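Part 3: Setting Up Your First Press List in Zumosen

Okay, you've got your account and you've confirmed your email. Now comes the bit I like best, which is building the list of reporters you're going to write to. Get a coffee first, it takes a while!

1. Open Contacts and click New List. Give it a name you'll still understand in March. Mine was once called "list new 2" and I regretted it.

2. Import your spreadsheet. Zumosen wants three columns — name, outlet, email — and it ignores everything else. The limit is 4,000 rows per file.

3. Run the duplicate check. I brought in 843 contacts for the Hundiveck launch and 46 of them were repeats (one poor editor in Sakville was in there four times).

Note: the check only compares email addresses. If Rizwan Kakakhel is listed under his work address and his home address, he'll get your release twice, and he will write back about it.

4. Tag everybody by beat. Health, business, local news, whatever fits your client. I stick to 7 tags and I've never wanted more.

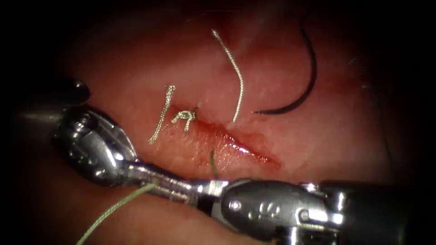 Photo: Heino Raudsepp / Strazds

5. Open the Release tab and paste in your text. Use Paste Plain, or the fonts go strange in some inboxes. Headline goes in the top box, and please keep it to one line.

6. Add your contact block. Put a real phone number in it, one that you'll pick up.

7. Click Send Test and mail it to yourself. Read it on your phone as well as on the big screen, and tap every link while you're there.

Caution: Send Test and Send All sit right next to each other. There's a pop-up that asks if you're sure, but it goes away if you hit Enter, so take your hand off the keyboard and use the mouse.

8. Pick a send time. I go for 9 a.m. in the reporter's own time zone — the Local Time switch does this for you — and I stay away from Saturday unless it's sports.

9. Click Schedule. You can still edit the release until ten minutes before it goes out. After that it's locked, and any fixes have to go out as a correction (see Part 5).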